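Fórum da Ribeira > Ambiente e água > Denúncias e processos

Tópico: Descarga na ribeira de Polside, alguém sabe em que ponto está o processo?

ribeirinho_norte
26 de janeiro de 2024
Boa tarde. Em junho morreram os peixes todos no troço entre o açude e a ponte velha. A associação apresentou queixa, vieram recolher água e depois não se soube mais nada. Liguei para a câmara esta semana e disseram-me que o assunto "está em instrução". Alguém tem informação mais recente?

Lurdes_M
Sei o mesmo que tu. A análise deu amoníaco muito acima do permitido, isso foi lido na assembleia de freguesia. A origem é que ficou por dizer. Toda a gente aponta para a Grurkex por causa do tanque de lavagem, mas apontar é fácil.

tcosta58
Não é só apontar. O tubo de descarga da Grurkex sai 200 metros acima do sítio onde apareceram as primeiras enguias mortas. Do lado de cima do tubo não morreu nada. Para mim está visto.

Lurdes_M
Também há duas explorações agrícolas a descarregar para a mesma vala. A vala entra na ribeira quase no mesmo ponto. Se o processo avançar só com base no sítio das enguias, o advogado da empresa desfaz aquilo numa manhã.

tcosta58
As explorações estão lá há trinta anos e nunca morreu um peixe.

vale_do_açude
Morreram, morreram. Pouca coisa e não veio no jornal. O meu pai pescava ali e lembra-se bem.

ribeirinho_norte
Por favor, não vamos acusar ninguém pelo nome sem haver decisão. O que eu queria perceber é como se consulta o processo. Pode ser qualquer pessoa ou tem de ser quem fez a queixa?

Mechthild Marti
Boa noite. Passei por isto noutro concelho, com uma descarga de uma lavandaria industrial. Os passos que resultaram comigo:

1. Pedir por escrito o número do processo à entidade que levantou o auto. Por telefone não o dão.

2. Com o número, pedir a consulta. Quem apresentou a queixa tem mais facilidade, mas uma associação de defesa do ambiente também pode requerer. Guardem o comprovativo de entrega.
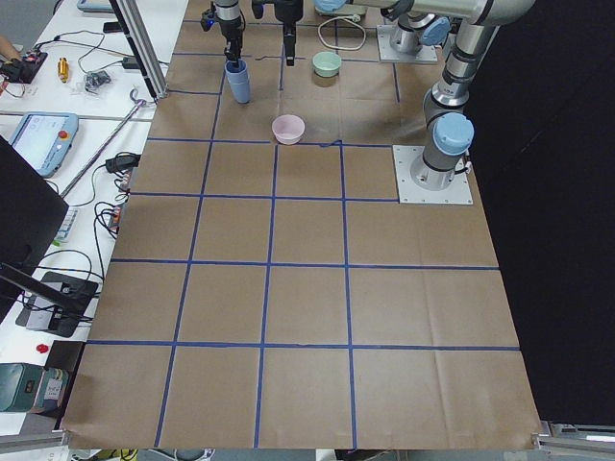
3. Se não houver resposta dentro do prazo, fazer queixa à comissão de acesso aos documentos administrativos. No meu caso bastou isso, responderam na semana seguinte.

Convém separar as duas coisas: a contraordenação ambiental corre num lado e o crime de poluição corre no Ministério Público. Se houver inquérito-crime e estiver em segredo de justiça, não vos mostram nada dessa parte.

ribeirinho_norte
Muito obrigado, era isto que procurava. A queixa foi em nome da associação, portanto o pedido deve seguir em papel timbrado.

pedra_solta
Discordo do ponto 3. Fiz o mesmo por causa de uns entulhos e esperei meses. Mais vale ir lá pessoalmente e pedir para falar com o técnico.

Mechthild Marti
Pode ir-se pessoalmente, mas leve o pedido escrito na mesma e peça carimbo na cópia. Sem isso o prazo não conta.

vale_do_açude
E as coimas? Li que para empresas são altas, mas depois acabam suspensas ou reduzidas. Na descarga de Sandholm ficou tudo numa advertência e a empresa continuou a trabalhar como antes.

Lurdes_M
Em Sandholm a empresa pagou a limpeza e o repovoamento. Pouco, mas pagou. Não foi só a advertência.

vale_do_açude
O repovoamento foi de trutas. As enguias não voltaram. 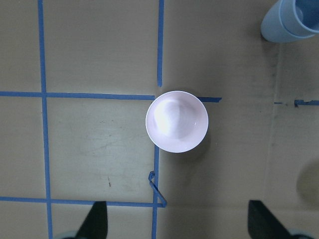

ribeirinho_norte
Fica o ponto da situação. O pedido foi entregue hoje de manhã no balcão, com cópia carimbada. Pedimos o auto, o boletim das análises e a identificação das entidades ouvidas. A Shehu, que fez as análises, já respondeu que só entrega os resultados a quem os encomendou, por isso têm de vir pelo processo.

tcosta58
E quem os encomendou foi a câmara, ou estou enganado?

ribeirinho_norte
Foi a câmara. Vai um segundo pedido para lá.

pedra_solta
Peçam também as licenças de descarga das explorações. Se é para ver, vê-se tudo.

Lurdes_M
De acordo com isso. E a da Grurkex, já agora, que ainda não vi ninguém dizer se está em dia.

ribeirinho_norte
Acrescento as três licenças ao pedido da câmara. Quando houver resposta ponho neste tópico.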